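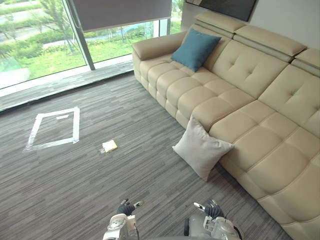
Chapter 5
Planning and Paying for a Household Robot Program

Buying a robot is the fun part, and we'll get to it! But the purchase order is one line in a budget that has to carry a program through its first year, and the other lines are where this chapter spends most of its time. By the end you should be able to draft an equipment plan for a two-armed machine that does tidying work in ordinary living spaces, defend it to someone who controls the money, and know which parts you guessed.

Start with the task, written in one sentence. "Pick cushions up off the floor and put them back on the sofa" is a task. "Help around the home" is a wish, and suppliers will happily quote on a wish. Once the sentence exists, you can ask what it needs: how much reach, what kind of hand, how heavy a load, how many hours a day. A cushion is light but wide and floppy, so grip and arm span matter far more than lifting strength. A kitchen sponge asks almost the opposite.

Next comes the space. Students nearly always leave it out, and it's my favourite part of the whole exercise. Floor covering, daylight from big windows, the height of the seats, somewhere to charge — all of it affects what you buy. Masking off a patch of carpet with tape costs next to nothing and teaches you plenty about working area before a cent goes on hardware.

We'll follow two cases through the chapter. Garside is a small aged-care provider that wants 2 machines for its shared lounges. Lindberg, a furnished rental company, wants one to start and has set aside 300 hours of staff time for the trial. Their shortlists overlap, yet their budgets look nothing alike, and working out why is great practice.

Key terms for this chapter
Capital cost, consumables, duty cycle, commissioning, spares holding, total cost of ownership

Before you read on
Choose a room you know well. Write your one-sentence task for it, then list everything you would have to pay for besides the robot. Gloves and spare fingertips count. Keep the list, as you'll price it in Section 5.2.

133 shares | 2 comments

Comments

trimmer_k
Used this with my second-year group and the one-sentence task started a terrific argument. Will there be a worksheet for the Lindberg case?

ovalpatch
The spares section later on saved our budget. We'd put down zero for gloves.

Related
Reading a Supplier Quote: the Trimulent Exercise
Lease or Buy? Solilico Case Notes
Chapter 4 review problems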